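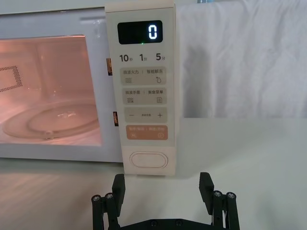 Kulness gripper cell – upkeep FAQ

Last updated: February

Do the finger pads really last 3,000 cycles?
Pillay says so. We change ours at 200 and haven't regretted it. Check them under a decent light, whatever colour they are.

Can I skip re-zeroing after a pad change?
The manual suggests you can. I wouldn't. Run 20 slow open-and-close moves, then zero it.

Does the wrist camera need recalibrating?
Only if you've loosened its mount. The Firna auto-check passes nearly everything, so measure it yourself.

Threadlocker on the linkage screws?
One drop. More makes the next repair miserable.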